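Hernbridge Residents' Association
Minutes of the household storage subgroup, May 2013
Chair and minutes: Jad Kassab

1. Previous minutes
The April minutes were accepted with one correction. Under item 4, "shelf depth" should read "shelf height".

2. Snack storage in bedrooms
The chair reported on the use of shallow trays for packaged food kept outside the kitchen. The present guidance sheet covers jars and tins only. Members agreed that individually wrapped items need a separate entry. They are light, they slide, and they end up under bedding when no raised edge is present.

It was noted that a box lid does the same work as a purchased tray, provided the sides are intact. The Fekton tray was discussed as an alternative. Its sides are higher, but short packets are hard to see from the front. No purchase was approved.

Tray on the bed, with packaged snacks:

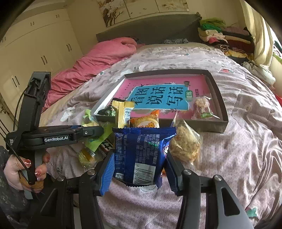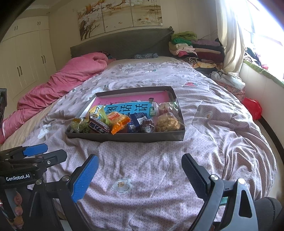 Agreed layout for the sheet: flat packets at the back, bars upright where they will stand, crumbly items at one end in their own bag. Open packets are not to go in the tray. The tray may be filled on the bed but is to be moved to a shelf or cabinet before night.

One member asked whether books could share a tray with food. The view of the meeting was that they could if all food is sealed. The sheet will say so in one line.

3. Clothing piles
Draft wording from Clakum was read. The meeting found it too long. Folded clothing waiting to be put away should be cleared the same day – the draft allows 7 days, and this was struck out. Spare comforters are to be folded in thirds and kept on the upper shelf where there is one.

4. Printing
The Bravo quote is for 200 copies, single sided. A run of 3,000 was considered and rejected as there is no space to store the surplus. The chair will ask for a price on heavier stock.

5. Actions
JK to redraft section 2 of the sheet and circulate it.
JK to return comments to Clakum.
JK to contact Bravo on paper weight.

6. Other business
The label maker is still missing from the hall cupboard. Members to check at home.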